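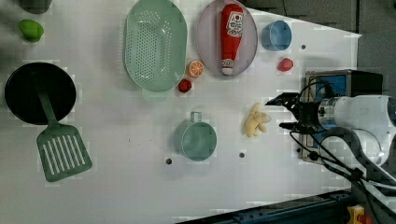
I look after one arm with a two-finger gripper in a small cell in Brarnby, and for some weeks I have had a fault which I cannot find. The gripper loses its connection during a run. The controller says "tool not responding", the jaws stay where they are, and I must restart the tool before the arm will continue. The counter showed 1,364 cycles when it came first. Now it shows 1,816 and the fault comes several times in one morning. My cables go in loops around the wrist and then hang down in the direction of the table edge, and I would like to know if this is a good way or if I should fasten them to the arm.

What I have done already: I changed the fuse, I tightened the connector at the wrist, and I updated the Brukura controller to the version which the supplier recommended. With the arm standing still the gripper opens and closes for as long as I want, without any fault. It comes only when the arm moves, and mostly when the last joint turns far to the left. 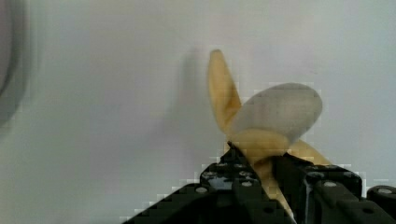 Partly peeled banana between the jaws

A second thing, maybe not connected with the first. After soft fruit the jaws do not close to zero. The controller shows 3 mm remaining although I see no gap. Is it permitted to wash the jaws with water, or must I remove them first? The manual says only "keep clean".

Thank you in advance for every advice.
Fikri Jugah

2 answers

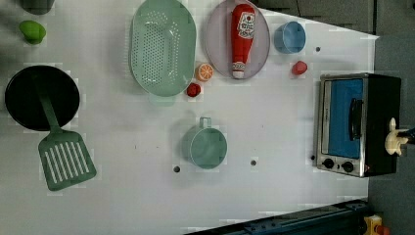

Irfan Virk
Maintenance technician, moderator of this section

Hello Fikri. When a tool works at rest and fails in movement, I look first at the cable and only afterwards at the electronics. I would do it in this order.

Switch off the arm and release the brake of the last joint in the way your manual describes. Turn the wrist slowly by hand to the left, as far as your programme goes. Look at the cable the whole time. If it becomes tight at any point, it is too short for this movement, or the loop is on the wrong side. A loop is good in itself, but it must get bigger and smaller without pulling at the plug.

Next, take a multimeter and test each wire from end to end for continuity. With the meter connected, bend the cable a little every few centimetres, beginning at the plug. A broken wire often shows itself in the last part before the plug, where the outside still looks perfect. Please do this with the cable disconnected on both sides.

If you find the break, replace the complete cable. I have repaired such cables with solder and regretted it each time. For fixing the new one I use soft hook-and-loop straps, one on the forearm and one before the wrist, never a hard cable tie.

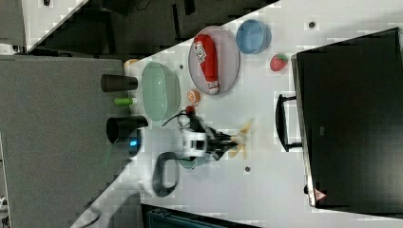 Then drive the programme at low speed with the straps still a bit open, and close them only when you have seen every position once. The extreme positions are the important ones, also those which you use seldom. Write down the length of the free loop. On ours it is 12 cm, yours can be different.

About the jaws: remove them. Water should not come near the screws or the guide. I wipe with a damp cloth, then a dry one, and after this I do the zero calibration again with nothing between the fingers. If 3 mm still remains, look for dried residue in the guide.

Assunta Sanna

had the same on an Orlandini gripper, it was the plug. bought a new plug, finished. for cleaning I just use a wet wipe, no problem so far

Comment from Fikri Jugah: Thank you both. Irfan, the cable became tight at about two thirds of the turn, and the brown wire has no contact when I bend it near the plug. The new cable is ordered. The jaws I have cleaned as you wrote and the value is now zero. Do you twist the loop in the same direction as the joint turns, or against it?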